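Deposit on reusable bins to rise at Bruna wholesale market

Traders leaving bins uncollected past 11 days will lose the full amount under revised pool terms

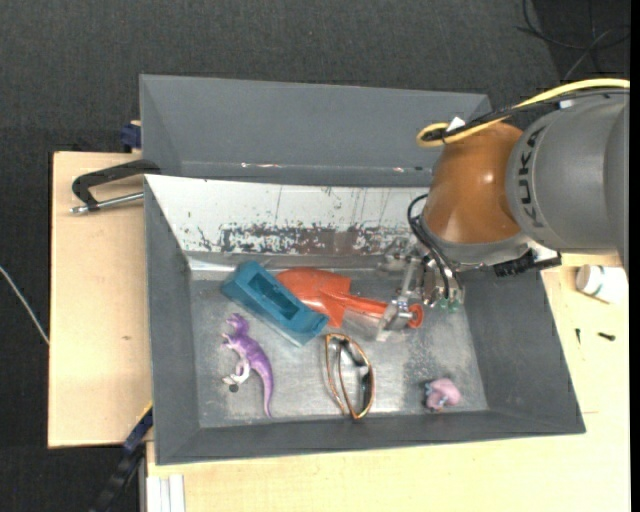

Large grey bins on a pale wooden tabletop.

The deposit charged on reusable plastic bins at the Bruna wholesale market will double to 2 euros a unit from 3rd November, under revised terms published by the pool operator, Prokus. The change applies to all sizes in the shared pool and covers fruit, vegetable and dry goods traders on both sides of the market.

A trader who takes delivery of goods in pool bins currently pays one euro for each bin and recovers it when the bin is handed back at either of the two return bays. There is no time limit. Under the new terms, a bin must be returned within 11 days of issue. After that the deposit is kept by the pool and the bin is recorded as lost, although it can still be handed in without further charge.

Prokus said the revision followed a stock check in August, in which 983 bins could not be matched to any trader's account. Most had been issued before the market moved from paper dockets to barcode scanning last year, and the operator said it did not expect to recover them. Replacement stock has been ordered and will be added to the pool before the new terms take effect.

"The pool works on turnover. A bin which sits in a stockroom for two months has the same effect on supply as a bin which has been broken," said Aurelia Onu, who manages the pool for Prokus. "The deposit was set when the bins were cheaper to buy, and it no longer covers enough of the replacement cost to make people bring them back."

Washing charges are unchanged. Bins returned with labels, tape or packing material still attached will continue to be accepted, but the existing cleaning surcharge will now be applied at the bay and will no longer be added to the monthly invoice. Damaged bins will be credited in full if the base is intact and the barcode can be read. Bins with cracked corners or split rims will be withdrawn for regrinding.

The longest part of the new document deals with transfers between traders. At present a wholesaler who sells on goods in pool bins can pass the deposit to the buyer by private arrangement, and the pool keeps no record of it. From the start date each transfer must be scanned, and the return period begins again from the date of the scan. Bins passed on without a scan remain on the account of the trader who first received them.

Small retailers have objected to this section. Safta Voicu, who runs a greengrocer's in the Coltis district and buys at the market four mornings a week, said many of the stalls she used had one scanner between several staff. "If the scanner is at the other end of the hall, I either wait or go without the record," she said. "I would like a paper slip to count as well." Prokus said paper slips would not be accepted, but that traders could borrow additional scanners free of charge until the end of the winter season.

Hauliers are affected to a lesser extent. Ardeleanu, which carries most of the empty bins between the market and outlying depots, will be exempt from deposits on empties in transit, provided they are sealed in stacks and listed on the delivery note. Ionuț Dinu, the company's depot supervisor, said the exemption reflected existing practice. He added that the firm had asked for a later closing time at the north return bay, where vehicles arriving in the early afternoon are often turned away. That request is still being considered.

Accounts holding more than 300 bins will be given a separate settlement. Traders in this group may pay a fixed sum in advance, reviewed each quarter, in place of individual deposits. The time limit still applies, and overdue bins will be deducted from the sum at the end of each quarter – the first deduction will be made at the end of the year. Applications for the fixed arrangement must be made in writing to the pool office.

Deposits already paid at the old rate will be refunded at the old rate. Bins issued before the change will not be subject to the time limit until they have been returned once and issued again. Traders are advised to check their balances before the changeover, as corrections to earlier issues will need a signed docket.

The full terms are available at the market office and from both return bays. Questions about existing balances should be sent to the pool office with the account number and the date of the last return.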